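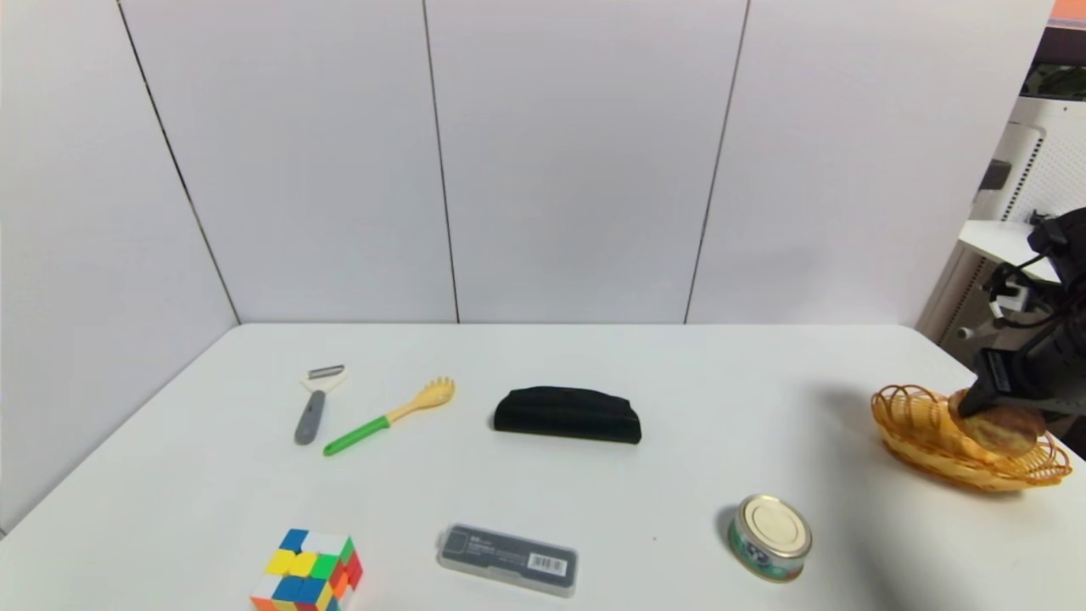 The short list: a peeler and a spaghetti server.

The Supper That Fits in a Shopping Bag

There is a Friday in the town of Stelden, right after the holidays are packed away, when people carry dinner out of their own kitchens and eat it with the neighbors. The custom is called Trindisance, and it has to be the most cheerful way to get through a gray month that I have ever come across! I went for the first time two winters ago expecting a potluck. I came home with three recipes, a borrowed scarf and a strong wish to move.

The rules are simple. Each street picks one house, and everybody else brings a single dish, a chair and whatever tool the dish needs. No caterer, no tickets, no printed menu. Last year 71 houses opened their doors, and this year's supper falls on 22 Jan 2021, with smaller tables, a lot of porch heaters and many more pots passed over the fence. People I spoke to were sorry about the smaller tables (some of these families have eaten elbow to elbow for decades) but they were already arguing happily about soup.

And what soup! The one you'll meet on nearly every street is ukska, although Ukska is also the name of the hill where the onions used to grow, and folks will tell you with a straight face that you can't make one without having walked up the other. It's a thick onion and barley soup with a spoonful of sharp mustard stirred in at the end. The onions go for 111 minutes on the lowest flame you've got. I asked a few cooks whether two hours would do just as well and got looks I won't forget. 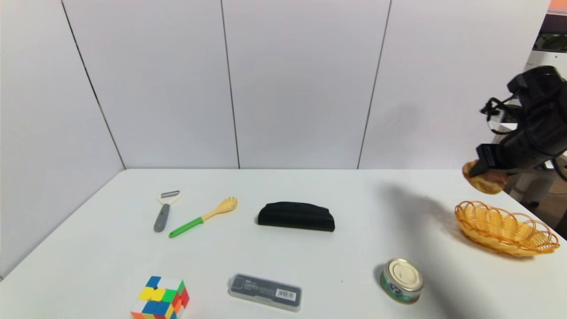

A crusty roll and an open woven basket.

Bread matters just as much. Most of it comes from Mwakalinga, the bakery at the foot of Ukska, which bakes 400 rolls for the supper and sells the last one long before noon. The dough is started the night before, with a little potato water in it, and the crust comes out so crackly that you can hear a bag of them coming down the sidewalk. Tear one open, drag it through the bottom of the bowl and you'll see why the line starts in the dark. The bakery also sets aside 30 rolls for anyone who works a night shift, which I think is lovely.
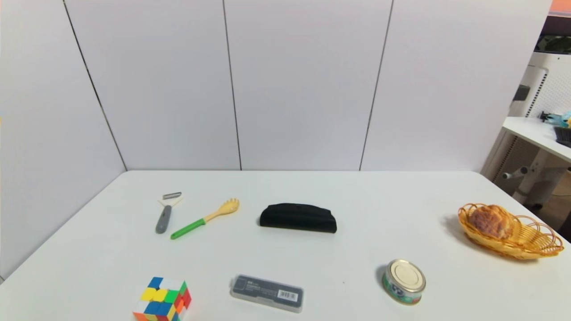 Cooking away from home changes how you cook, and for me that's the real fun of Trindisance. You can't bring the whole drawer, so you think hard about what the dish asks for. Roots need a good peeler, and noodles need something with teeth, like the green-handled spaghetti spoon with the pale yellow head, which will lift a tangle of them out of a pot far better than any fork. I pack those two, a dish towel and a wooden spoon, and I've yet to miss the rest. One street even does its whole meal with what fits in one shopping bag per household, and their carrot noodles were the best thing I ate all night.

The walk between houses is half the evening. Once the bowls are empty people drift from street to street,
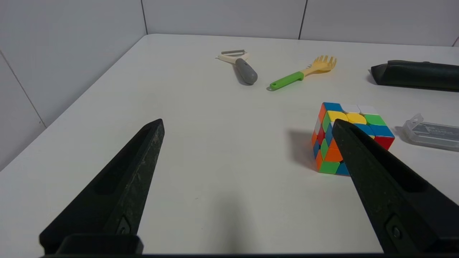

stopping wherever a porch light is on, and each porch has something small to hand over: candied peel, a cup of hot cider, a square of seed cake wrapped in paper. Kids are allowed to stay up as late as they like. The practicing starts in December, when kitchens all over Stelden fill up with trial batches and the neighbors get called in to taste. If somebody offers you a trial bowl, say yes, and bring your own chair.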